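Neline open day, Pekberg building, March 2025

I went because the invitation said "see our new home organizing center" and because it was a short drive. The word center was doing a lot of work. Neline has rented 858 square meters on the ground floor of the old Pekberg building and on the day I saw it the place was a building site. Bare concrete floor, white dust, long metal rods in a heap along one side, sacks, a step ladder. There was a sign-in sheet and no coat rack, so you carried your coat.

Ans Van Leeuwen gave the welcome talk, which went on for 28 minutes and was mostly about how people live with too much stuff. I don't disagree, but I had heard it before, and the answer in these talks is always that you should buy some boxes. The answer was boxes again. To be fair to her, she did say early on that you should throw things out first, and then she moved on to the price list.

After that we went to see the packing demonstration, on a long black table with clear tubs that close with blue clips. The goods being packed were small things for a coffee corner, and the idea is that you stand them on their edge along the wall of the tub so you can find one without digging.
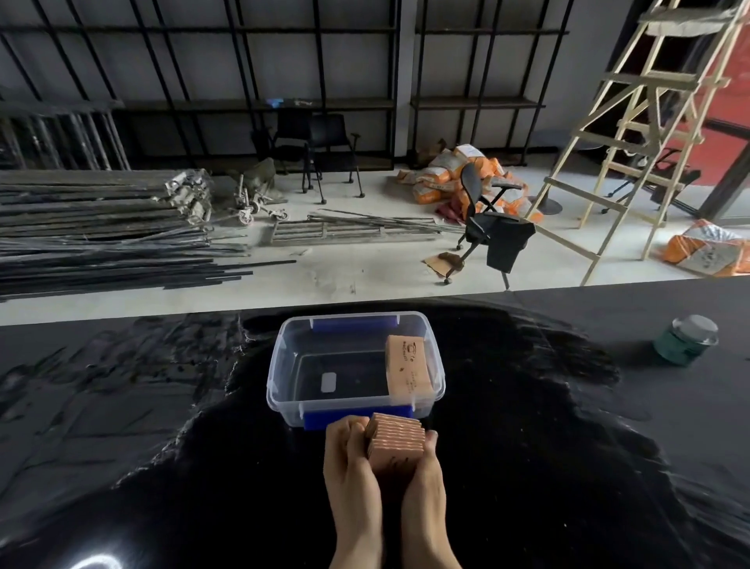 I have kept tea and coffee in a drawer for years and have never had to dig. My other complaint is with glossy black as a work surface. It shows every smear, and by the time our group got to it the table was streaked from one end to the other. If you are trying to sell people on a tidy kitchen, wipe the table, or pick a white one.

The tubs themselves looked decent. You can see through the sides, the corners are rounded, and the clips sit on the long sides where your fingers would look for them. I asked if the clips could be bought separately when they snap, which in my house takes a winter or so. The woman at the desk did not know and wrote my question on a pad. I have not had a reply.

What I will give them is that upright storage makes sense for anything with printing on the face. Laid flat in a pile, you read the top one and guess at the rest. Stood up, you can flip through them like folders.

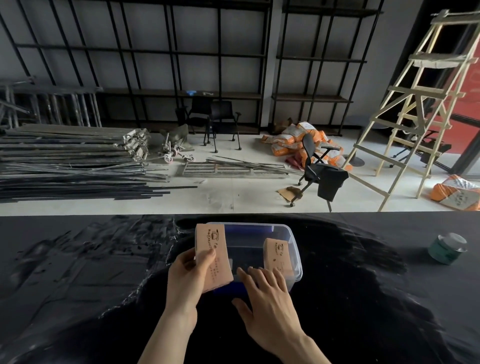
The trouble is what happens when the tub is half empty. At home things lean, then slide, and after a week you have a pile again, only now it has a lid on it. Michiels, the other storage store near me, sells loose dividers for exactly this. Neline has none planned. Ans Van Leeuwen's advice was to buy a smaller tub, and I wrote that down word for word.

They also recommend a label in every tub. I am fine with labels, but a label on a see-through container full of coffee seems like a job for somebody with a free afternoon.

The rest of the tour was shelving. Black metal grids with wooden shelves run along the back wall and they are handsome, I'll admit that. They were also close to bare, and bare shelves always look organized. I would like to see them in a year with paint cans and the Christmas things on them. We were told the shelving comes from Gemport and will be for sale once the store opens, delivery extra. The planned opening was February, so they have already missed it, and judging by the floor I would not hurry over there.

Parking was 2 euros and the workshop they want you to sign up for is 12, tub not included. I did not sign up. A couple from my group did and seemed happy about it, so maybe I am the wrong audience.

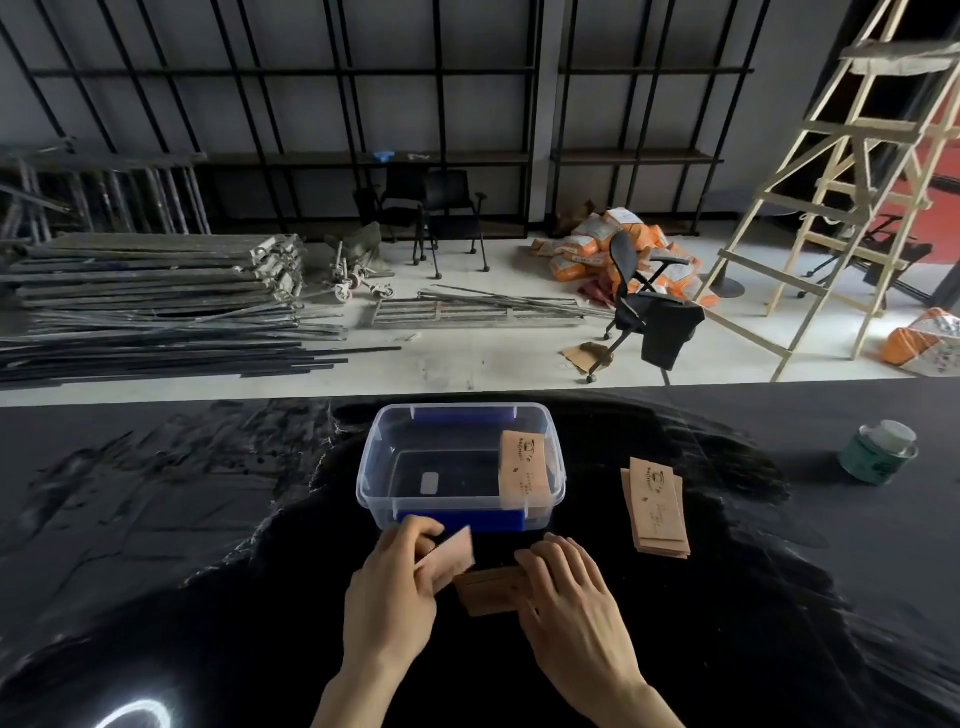 Fenna Verschueren: I was there too, in the later group, and I think you are a bit hard on them. I bought one of the tubs and sorted my spice packets standing up, and so far they have stayed put, but I filled it right to the end so nothing can fall over. You're right about the dividers though. I cut one from an old cereal box and it works fine. Did you ever hear back about the clips?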